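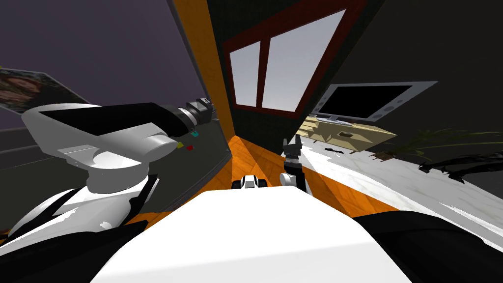

White robot arms, one gripper pointing up.

Flirkis Lantern Pack for Minecraft
Updated May 25, 2021

Torches get boring fast. Flirkis adds 107 lanterns, lamps and candles, all craftable in survival, no cheats needed. Hang them, stand them on a fence, stick them on a wall. Most use iron nuggets and a bit of dye, so you can start on the first night if you find a cave.

Colours: all the usual dyes, plus a dim grey one for haunted houses. Light levels vary - the small candles won't stop mobs spawning, so dont rely on them round your farm.

What's new
Wavell street lamps, three blocks tall. Come on at dusk by themselves. Chains now join up properly at corners. Fixed the crash when you broke a lamp under water. Oberholzer chandelier is back, smaller than before and cheaper to make.

Runs fine on older phones. Tested with 200 lamps in one village and no real lag, about 1000 and it starts to stutter. Turn off the flicker in settings if yours is slow.
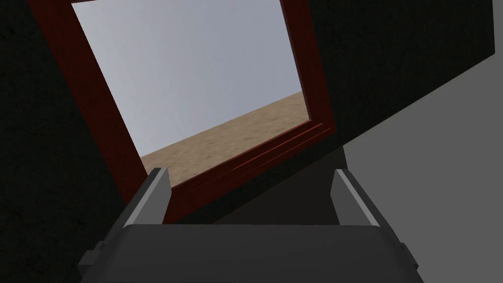 How to install
Download the file, 235 KB. Open it and the game should import it on it's own. Then go to your world settings, add both the resource and the behaviour pack, and switch on experimental features. Forget that last bit and you get blank blocks.

Old worlds are OK but make a copy first. Doesn't work with the Lorex furniture add-on yet - both change the same lantern block. Hoping to sort that by November.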